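Stop buying the second arm first

Wed 2 May

Quick one, I have a bench slot in an hour. People at the workshop keep asking what to get for a home lab build and my answer is making me unpopular. One arm. One. Then live with it until November.

I know, I know. We run two. Randa Smadi and I put 269 hours into ours on the shared bench at Grornum and I'd guess half of that went to stuff a second arm made worse. Cable routing. Two sets of calibration drifting in two directions. Arms wanting the same six inches of table. The Akis kit manual gives this 4 pages. Four! Then a whole chapter on paint.

The usual argument is that two hands do what people do. Hold the tube, turn the cap. Fine. But most of what anybody wants from a garage lab robot is boring moving. Pick up, carry, put down, don't drop it. That's a one arm job and it is plenty hard. Glass is round and slick and a wide-bottomed flask has its weight nowhere near its neck.

And fingers! Everybody spends on motors. We spent $594 on a better drive set from Worano and it changed nearly nothing. A set of fingers with decent pads, $77, changed the whole week. If you have money for one upgrade, do that one. Haddad (the other bench, not the parts people) still says I'm wrong and that it's all in the software. Well. Software can't hold a flask with bad pads.

Other thing I'd argue for is real junk on the table. Foam blocks teach you about foam blocks. Clear plastic, clear glass, tubes that won't stand straight in thier holes, that's the job. Randa wanted to keep it tidy, I wanted clutter. Clutter won.

Flask by the neck first, then the tip box and rack from down at the wrist:

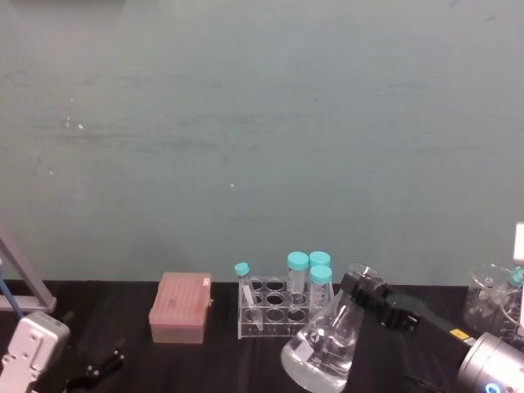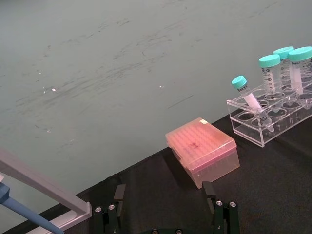

What I'd buy, in order

One arm. Fingers. A wrist camera, cheap is ok. A rack, some tubes, a flask you don't love. A mat that isnt shiny. Then wait. If in November you can name a job that needs two hands, and you've tried it with a clamp first, go get the second arm and I'll help you carry it in.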